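How to Put Together a Then-and-Now Photo Series of Your Town

by Oliwia Ziółkowski

I've been matching up old and new pictures of Tokdale for a good while now, and people keep writing to ask how I line them up so closely. It takes a bit of patience and a decent pair of shoes, and you really don't need a fancy camera (mine certainly isn't!). So make yourself a cup of tea and I'll go through it the way I do it at home.
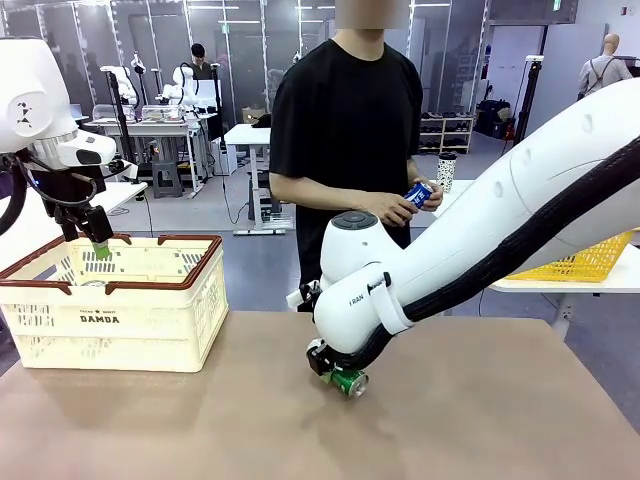
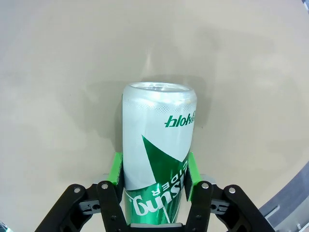 Step 1: Pick your old pictures

Start with your own folders before you go hunting anywhere else. I had 2,516 photos on an old hard drive, and after a few evenings of squinting I'd cut that down to 231 that showed a street or a building I could still find. Look for things that stay put, like church towers, bridges, corner shops and odd chimneys. Close-ups of your cousin eating ice cream are lovely, but they won't help you much.

Step 2: Find the spot

Print the old photo, or put it on your phone, and walk to where you think it was taken. Now pick two things in the picture, one near and one far, that overlap, say a lamppost and the edge of a roof. Shuffle sideways until they overlap the same way in front of you. Then go forward or back until the sizes look right. My friend Szymon Pietrzak swears by doing it the other way around, and his Prinov pictures are very good, so try both.

Step 3: Match the light

Check the shadows. If they fall to the left in the old one, you want the same hour, and if you can manage it the same month. I shot the Rorkberg station in August three years running before I was happy with it.

Step 4: Line them up

Shoot a little wider than you need, and hold the camera level. At home, lay the new picture over the old one at half strength in any editor that has layers, nudge it until the rooflines meet, and crop both together.

Save the pair under one name with both years in it. I didn't do this for my first 88 pairs and I'm still sorting them out!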